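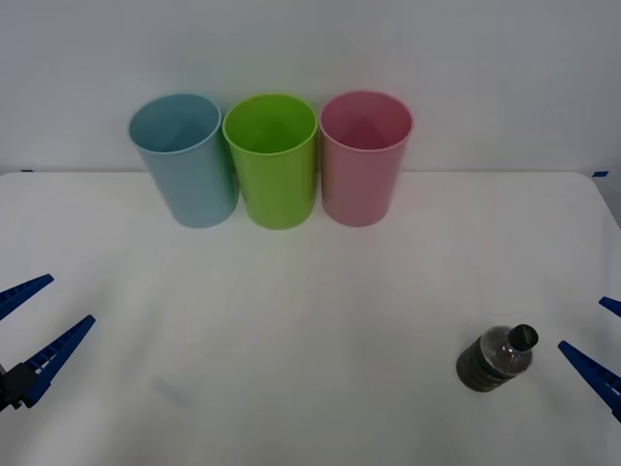

*Plastic cups lined up along the back of a white table.*

October 22, 2019

Abdelkrim Ait Ali has been cooking for other people's parties in Drarinlow for seven years. Before that he drove a delivery van for Metwally, a produce wholesaler on the Skundness road, and that was how he got into kitchens.

"I brought the onions in the back door," he said. "One morning a cook didn't come and they asked if I could peel. I said I had four more stops. They said after the four stops, then."

He now runs a catering business from a rented kitchen on Stultia Street with his cousin, Mostafa El Fassi, who handles the orders and the money. Most of the work is weddings, naming parties and funerals. The smallest job they accept is for 60 guests. The largest this year was for 200, a wedding in May, and both men brought it up before I asked.

"The family told us 200 and they meant 200," El Fassi said. "Usually a family says one number and another number walks in. Cousins bring cousins. You learn to ask who is coming from out of town, and if they start naming cities, you buy more chicken."

Ait Ali doesn't use written recipes for the main dishes. He keeps a notebook, but it's all quantities and times: when the lamb went on, when the bread has to leave, how long the drive was. He showed me a page from the May wedding. The first entry was for soaking chickpeas, the evening before. Next to the rice he had written "too early" and underlined it.

"The rice was fine to eat," he said. "It sat. I don't like it when it sits. The bride's grandmother said nothing, and she is a person who says things, so I think she was being polite."

I asked what people get wrong when they try to cook for a big crowd themselves. He said they worry about the food and forget the rest of it.

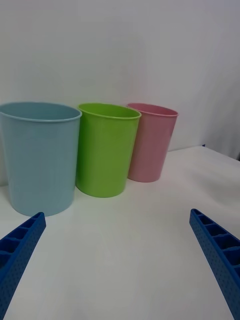 "They'll spend two days on the meat," he said, "and at six o'clock there's no ice and no place to put the dirty plates. Or there's one door, and the people going in with food meet the people coming out with coats. I go and look at the hall first. I look at the door, the sinks and the plugs. Then I decide what to cook."

Plugs matter more than I had expected. At one job in Skundness, early on, they ran two warmers and a water heater off the same outlet and lost power in half the building. El Fassi went down to find the breaker with a flashlight while Ait Ali kept serving salads. They own their own extension cords now and they label them.

Drinks are another thing families tend to leave until the end. Ait Ali makes mint tea himself and won't hand that job to anyone. For everything else he is less strict. Children want soda, he said, and so do most of their fathers. El Fassi orders the soft drinks and always orders too much.

"It keeps," El Fassi said. "Salad doesn't keep. If I'm wrong about the cola, I'm wrong until the next party and then I'm right."

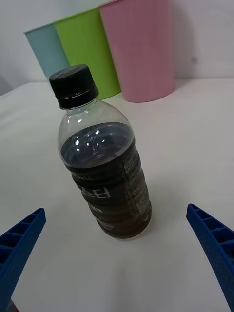
*A bottle of dark brown liquid with a black screw cap.*

The two of them disagree about dessert. El Fassi would like to buy it in from a bakery and charge for it as an extra. Ait Ali wants to keep making the almond pastries by hand, which takes him most of a day and, by his cousin's figures, earns close to nothing.

"He's right about the money," Ait Ali said. "But people call us and they say, you made the pastries at my sister's. They don't say, you made the chicken."

Funerals are run differently. There's little notice, no tasting and no long talk over the menu. They cook a plain stew with bread and fruit, and they send the bill late. Ait Ali said he prefers to serve those himself, and that he tries to keep the kitchen quiet.

"At a wedding they want to see you working," he said. "At a funeral you put the bowl down and go."

They have talked about moving to a bigger kitchen. There's a place near the old Metwally warehouse with a loading dock and a walk-in cooler, and El Fassi has been to see it twice. Ait Ali has been once. He liked the cooler. He thought the stove was in the wrong place, with its back to the window, and he has asked the owner what it would cost to move the gas line. They were still waiting on a price when we spoke.

He had to stop there to call about lamb for the weekend.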